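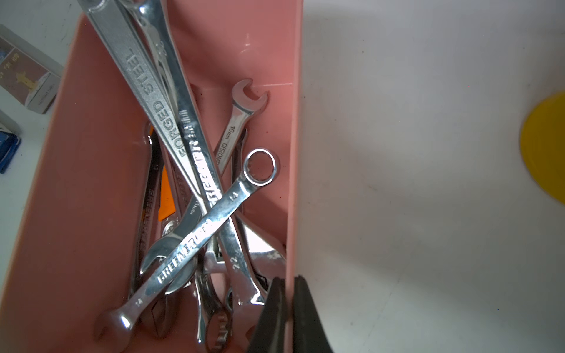

Slide 1: wrenches in the pink tray, before sorting

Morning all. I'm Orsolya Farkas and I look after the tool store at the Flidthorpe workshop. I've got ten minutes on trays, then Fikri Liem takes over for the labels.

Leave slide 1 up while people sit down.

Start with the problem. A tray like this one is quick to fill and slow to use. Seven wrenches, all chrome, lying across each other. You want the 16mm, so you lift the 14 off it, and the big one marked FORGED STEEL slides down into the gap. Ask who has done this today. Wait for hands.

Point out the markings. The sizes are there on the metal - 14, 16mm, a 22 on the long GREENERD one - but they're small and they face whichever way the tool landed. Chrome under ceiling lights doesn't help.

What we tried at Flidthorpe:

First go was hooks on the wall. Fine for the small sizes. The long ones knocked against the door and Priit Ots took them down again in March.

Second go was tool rolls. People liked them but put them back half empty.

What we do now is one shallow tray per bench, wrenches side by side, smallest on the left, all ring ends at the top. No stacking. If a tool won't lie flat in the row it goes in the drawer underneath.

Numbers, if asked: 24 benches, 206 wrenches on the list. Melur Halim has the list, don't read it out.

Wiping down. Dust and grit collect in the bottom of any plastic tray. Empty it, wipe it, dry it, put the tools back in order. Last job before the 4 pm break.

Question that always comes up - do we throw out the deep trays? No. Keep them for carrying tools between benches, and empty them when you get there.

Hand over to Fikri. He needs the other cable.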